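Tafeln, Stifte, Lappen – Galerie vom Aufräumtag

Stand 23. April 2018

Schnell hochgeladen, bevor es wieder liegen bleibt. Im März war klar, dass die Schreibtafeln mal durchmüssen, jetzt ist es gemacht. Große, kleine, welche mit Rahmen, welche ohne, dazu das ganze Zeug drumherum: Stifte, Schwämme, Magnete, Clips. Texte sind kurz, wer mehr wissen will, fragt. Reihenfolge halbwegs so, wie gearbeitet wurde, halbwegs wie es mir wieder eingefallen ist.

Die große an der Längswand

Hing immer da, solange ich denken kann. Untere Hälfte grau vom ewigen Trockenwischen. Mit Spiritus ging das meiste weg, ein Rest Grün bleibt, irgendein alter Terminplan, man kann noch die Linien ahnen. Bleibt hängen. Wandhalter oben links nachgezogen, der war locker.

Die Rollbare

Steht auf einem Gestell von Harms, Rollen quietschen weniger als gedacht. Drehbar, beide Seiten beschreibbar, nur dass die Rückseite kein Mensch benutzt hat. Entsprechend sauber. Haben sie einfach umgedreht und gut. Feststellschraube fehlte, lag im Kasten mit den Magneten. Wieder dran.

Ablageschale, vorher

Stifte ohne Kappen, Kappen ohne Stifte, eine Büroklammer, Bröselkram vom Schwamm. Roter Staub in allen Ecken, das ist eingetrocknete Tinte, färbt furchtbar. Handschuhe! Ich hatte keine an und hab das noch zwei Tage später an den Fingern gesehen.

Ablageschale, nachher

Ausgewaschen, abgetrocknet, vier Farben rein, fertig. Mehr braucht da nicht liegen. Der Schwamm kommt an den Rand, nicht in die Schale, sonst sammelt sich der Staub wieder drunter.

Die Stiftprobe

Alle Stifte auf ein Blatt Papier, ein Strich pro Stift, Kappe drauf. Was blass ist, fliegt. 40 Stück lagen auf dem Haufen, 20 durften bleiben. Bei den schwarzen von Grokier war die Quote am besten, liegt aber vermutlich dran, dass die am neuesten waren. Orange kann komplett weg, das liest hinten sowieso keiner.

Permanent neben Nichtpermanent

Ewiges Thema. Sehen fast gleich aus, liegen in derselben Dose, und dann steht der Wochenplan vom letzten Sommer halt für immer auf der Tafel. Die Permanenten jetzt in eine eigene Dose mit Deckel, Klebeband drum, ganz nach oben ins Regal. Wer einen braucht, muss auf den Hocker. Gut so.

Der Trick mit dem Drübermalen

Kennt jeder, steht trotzdem hier: Permanentstrich mit einem normalen Tafelstift nachfahren, kurz warten, wischen. Ging beim Wochenplan im zweiten Durchgang. Bei der alten Lackplatte aus dem Flur nicht, da ist die Oberfläche schon zu rau und zieht alles rein.

Die kleinen Handtafeln

Die mag ich am liebsten. Passen auf den Schoß, in die Tasche, unter den Arm. Abgerundete Ecken, ein bisschen Rand, leicht. Zum Kritzeln beim Telefonieren, für Kinder, für den Einkaufszettel, zum Skizzen zeigen über den Tisch hinweg. Und natürlich schreibt da jeder drauf was er will: Kringel, Schleifen, Zickzack, mal ein Buchstabe dazwischen.

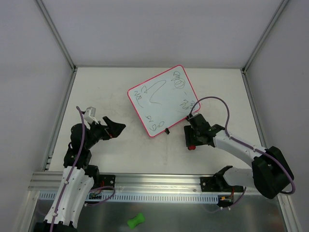 Kleine Tafel mit rosa Rand, schräg auf dem weißen Tisch. Schleifen, Zickzack und ein Zeichen, das ein R oder eine 2 sein könnte.

Solche Kritzeleien hab ich früher immer sofort weggewischt, inzwischen schau ich sie mir erst mal an. Manche Leute fangen mit Kreisen an und kommen aus den Kreisen nicht mehr raus. Andere machen nur Zacken. Am Strich sieht man auch gut, ob die Spitze noch was taugt: dünn und gleichmäßig ist in Ordnung, ausgefranst oder streifig kann in den Müll.

Wischen, kleine Tafeln

Trockenes Tuch zuerst, immer von oben nach unten, dann ein feuchtes hinterher. Kein Kreisen, sonst verteilt man den Staub nur in die Ecken. An den runden Ecken bleibt gern was unterm Rand hängen, da hilft ein Wattestäbchen. Klingt pingelig, dauert eine halbe Minute. Danach nochmal trocken, sonst gibt es Schlieren und der nächste Strich perlt ab.

Der Rand

Bei den bunten Rändern aufpassen mit Spiritus. Eine blaue hat mir auf den Lappen abgefärbt, seither bei den farbigen nur noch Wasser mit einem Tropfen Spülmittel. Die weißen und grauen Ränder halten mehr aus. Ein Rand war an einer Stelle aufgegangen, mit Klebstoff wieder angedrückt und über Nacht unter zwei Atlanten gelegt. Hält.

Schwämme

Alle alten weg, ausnahmslos. Die Filzunterseiten waren so voll, dass sie mehr hingeschmiert haben als weggenommen. Neu: Filzblöcke zum Abziehen, Schicht runter wenn schwarz. Sind von Flammont, das Paket war offen billiger. Als Notlösung geht auch eine alte Socke, und zwar erstaunlich gut, Frottee besser als glatt.

Lappen auf der Leine

Sieht aus wie beim Großputz, war auch einer. Graublaue Flecken gehen nicht mehr raus, auch nicht bei 60 Grad, ist aber egal. Die Tafellappen haben jetzt eine abgeschnittene Ecke, damit sie nicht wieder beim Geschirr landen.

Magnete

Die flachen runden halten kaum ein Blatt, die kleinen starken halten alles und die Fingernägel dazu. Sortiert nach stark und schwach, nicht nach Farbe. Die Schwachen kommen an den Kühlschrank, da muss eh nur eine Postkarte dran bleiben.

Clips und Halter

Eine ganze Schachtel voll. Manche zum Anklemmen an den Rand, für den Stift, manche weiß ich nicht. Klemmfedern ausprobiert, lahme aussortiert. Ein guter Stifthalter am Rand spart viel Sucherei, das war die eigentliche Erkenntnis vom Tag.

Die Tischflächen

Bei der Gelegenheit gleich mit abgewischt. Helle Platten zeigen halt alles, graue Schrammen, Schlieren, Markerspuren vom Danebenmalen. Schmutzradierer nimmt einiges mit, aber sparsam, der macht matt. Echte Kratzer bleiben natürlich. Muss man mit leben, ist ein Arbeitstisch.

Das Brett aus Dostthorpe

Mitgebracht, von einem Flohmarkt dort, eigentlich eine alte Schiefertafel mit Holzrahmen. Gehört streng genommen nicht in die Reihe. Schreibt mit Kreide, staubt, quietscht, sieht aber toll aus. Hängt jetzt in der Küche neben der Tür, aktuell steht drauf: Milch, Batterien, Lappen.

Der Stapel

Neun kleine Tafeln hochkant im Zeitschriftenständer, Papier dazwischen, damit die Flächen nicht aneinander reiben. Küchenrolle geht auch. Vorher lagen sie aufeinander in der Schublade und hatten alle dieselben Kratzer quer drüber, vermutlich von einem Sandkorn oder einer Heftklammer.

Aussortiert

Eine gewellt, eine mit Loch, eine die schlicht nicht mehr sauber wird. Die gewellte hab ich als Unterlage zum Kleben behalten. Aus der mit dem Loch wird ein Schild für den Keller, da stört das Loch nicht, da kommt der Nagel durch. Die dritte in den Wertstoffhof, Auto war eh voll mit Pappe.

Neue Beschriftung

Jede hat hinten jetzt einen Aufkleber mit dem Zimmer, in das sie zurück soll. Mit Bleistift geschrieben, damit man es ändern kann. Hält auf dem matten Etikett gut, auf dem glänzenden garnicht, also matte kaufen.

Testkringel

Nach dem Putzen auf jeder kurz ein Kringel und ein Strich, warten, wischen. Bei fast allen rückstandsfrei. Wo ein Schatten blieb, nochmal mit klarem Wasser nachgegangen, da war noch Spülmittel drauf. Das Warten ist wichtig, frisch geht ja alles weg. Ich hab in der Zeit Kaffee gemacht, ungefähr 20 Minuten, das langt.

Ein paar Sachen, die schon gefragt wurden:

Glasreiniger geht, aber nicht dauernd. Manche Flächen werden davon stumpf. Wasser zuerst probieren.

Haarspray gegen Permanentstift geht auch, riecht aber und klebt hinterher, also nachwaschen. Ich nehm es nicht mehr.

Stifte liegend lagern. Stehend mit der Spitze nach oben läuft die Tinte weg und man denkt sie sind leer. Wer schon so einen hat: Kappe fest drauf, über Nacht mit der Spitze nach unten in ein Glas, am nächsten Tag nochmal testen. Bei mir sind ein paar vom Wegwerfhaufen so zurückgekommen, die sind in der Zählung oben noch nicht mit drin.

Ob man die kleinen Tafeln beidseitig beschreiben kann, kommt auf die Tafel an. Bei manchen ist hinten nur Pappe. Einmal falsch rum feucht gewischt und sie wirft Blasen, daher wohl auch die gewellte.

Was noch fehlt: die Tafel aus dem Schuppen, die hängt hinter den Fahrrädern und da kam ich nicht dran. Und die Schublade im Flur, da sind bestimmt noch Stifte. Texte dazu kommen nach, wenn ich dazu komme. Tippfehler bitte melden oder behalten.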